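Zemis soft toy set: read me first

Last updated 07/09/2020

Hello! You've found the notes for the Zemis soft toy set, which is what I've been filling my evenings with at Brerevell. It's a set of two-armed handling runs on a plush toy in a knitted jumper, and it goes with the write-up on what we've been calling the Szulc hand-over rule. If you only want the numbers, skip down to the results bit. If you want to train on it, please read the whole thing (it's short, I promise).

What the rule does

Both arms have to pick a place to hold. Our old method planned the left arm first and then let the right one fit in wherever it could, and on stiff objects that was fine. Soft things are another matter! Grab a knitted hem and the cloth stretches, the fur squashes, and the spot the second arm was aiming for has wandered off. With the Szulc rule the second arm waits for a fresh look from its own wrist camera before it settles on a hold, and it's allowed to pick fur instead of cloth if the cloth looks too bunched up.

The two-sided hold is the bit I care about most, with one gripper on the hem of the striped shirt and the other up by the head: 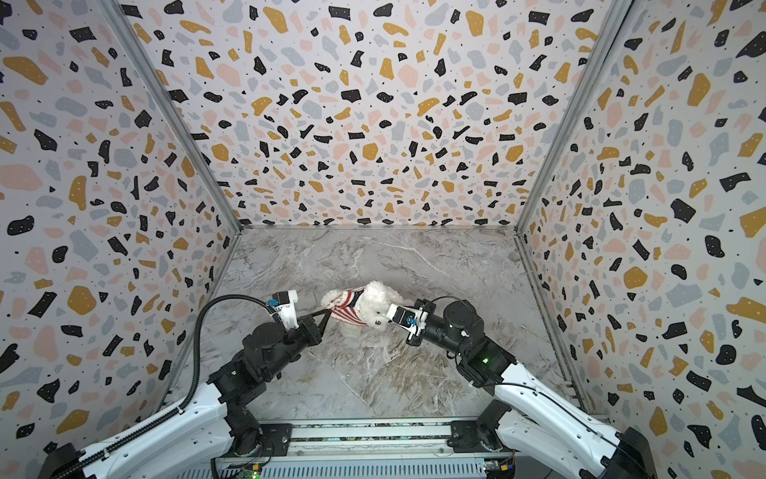
What's in the folder

runs/ has 31 runs, each with joint angles for both arms, gripper opening, and the wrist and fixed camera views.
labels/ has one text file per run, saying where each gripper first made contact (cloth, fur or both) and whether I called the run good.
splits/ has the lists I trained and tested with. Please use the same test list if you want to compare with us.
old/ is stuff from before I fixed the clock drift. I keep it for my own sake, so leave it alone unless you like pain.

How it went

I tested on 5 held-back runs' worth of starting poses. The old method got a hold I was happy with on 2 of them, and the new rule managed 3. I know, I know, that's one extra! It's far too few to shout about and I wouldn't put it on a poster. What did please me was the way the second arm stopped chasing the hem about, and you can see that quite plainly in the joint traces if you plot them.

Poses with the toy flat on its back, head towards the front rail, are in both the training and the test lists:

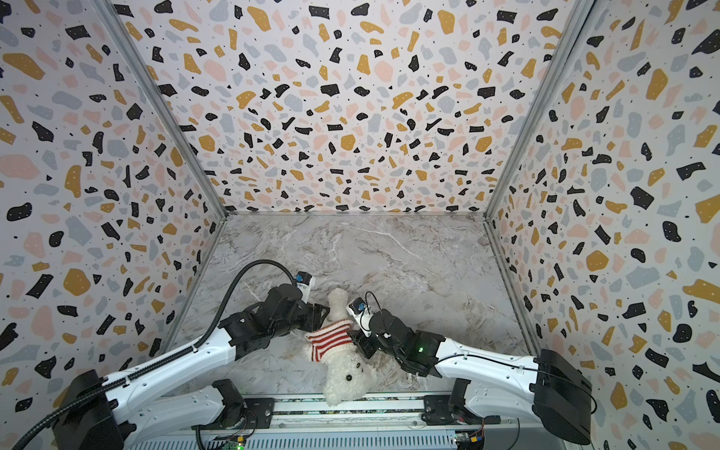

Brerevell soft handling notes, Skostutthorpe

Things to watch out for

The walls and floor are heavily patterned, and I've only got the one backdrop. A model that learns to lean on those flecks won't travel well to your bench, so mix in some other backgrounds if you can.

It's also one kind of toy in one kind of knit. I'd love to hear how the rule copes with towels or socks.

"Good" is my own call from watching the video back. I changed my mind on a couple of early ones, and the label files keep both answers, with the later one first.

Using it

Free for research and teaching. Just mention Zemis somewhere, and tell me if a file won't open.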